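I have a drawer at home that I'm a little ashamed of. It holds every knob, cap, washer and mystery bracket that ever fell off something I own, and for years my entire repair method has been to dump it on the kitchen table and stir. So when Santino Rivadeneira invited me to spend a morning in the sorting room at Mekanel, where spare parts get matched up and sent back out into the world, I said yes before he'd finished the sentence.

Mekanel is the kind of small parts house you'd drive right past. It sits behind the Lidcombe building, shares a parking lot with a bakery (dangerous), and stocks bits for machines whose makers lost interest in them long ago. Need a drive ring for an old Werska mixer? A cap for a Sokol floor polisher? They've probably got it, and if they don't, Santino will sulk until he finds one.

I'd pictured dusty shelves and little paper envelopes. There's a room like that, with 366 drawers and a smell of machine oil I'd happily wear as perfume! But the sorting gets done at the belt, where everything passes by in the open and the bins wait close at hand. 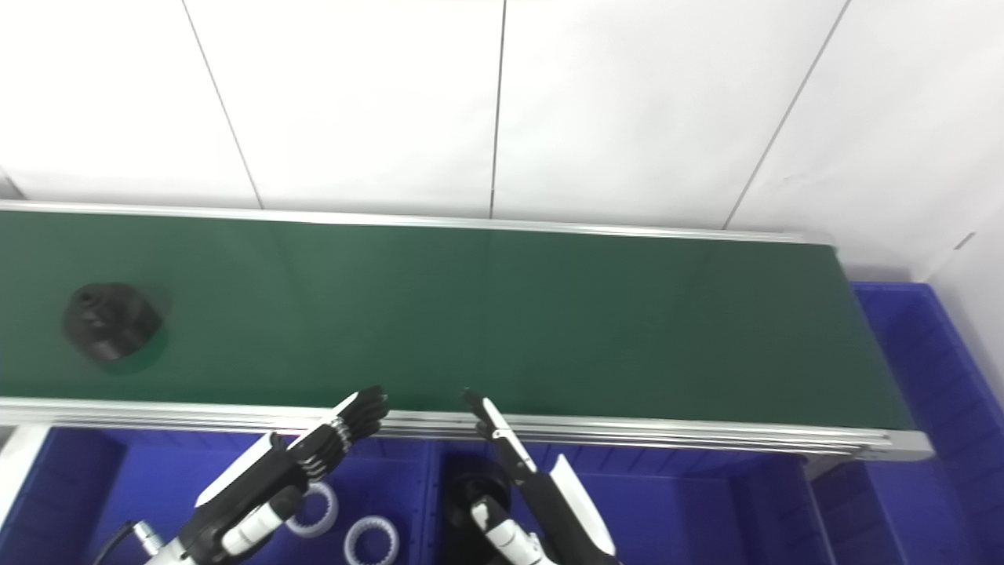 Why are the bins divided into compartments?

Small parts that look alike get mixed up fast when they share one big space, and dividers keep each kind together until it's counted and bagged.

I learned this the hard way. Santino handed me a tray of 80 mixed pieces and told me to have a go, and I was feeling very pleased with myself right up until Meinir Wogan wandered over with her coffee. She's been sorting here longer than anyone, and she picked 3 rings out of my neat little pile without even putting the mug down. Wrong teeth, she said. I held a good one next to a bad one under the lamp and turned them both over and over, and I swear I'd still be standing there if she hadn't shown me how to run a fingernail around the inside. You feel the difference long before you see it.

Her other rule is to start with shape and leave size for later. Round things together, six-sided things together, anything with teeth off by itself. Only then do you reach for the calipers. I'd always done it the other way around, which explains a lot about my drawer.

By 11 I'd found a rhythm, or at least I'd stopped talking, and Meinir said that was the same thing. We broke for cardamom buns from next door and argued about whether a washer counts as a ring. (It doesn't. I lost.)

Back home I tipped the drawer out one more time and sorted it by shape into 2 old muffin tins. The knob for my oven was in there. It had been in there since last November, and I'd been turning the thing on with pliers.

Contact the magazine | Copyright, all rights reserved | Back to top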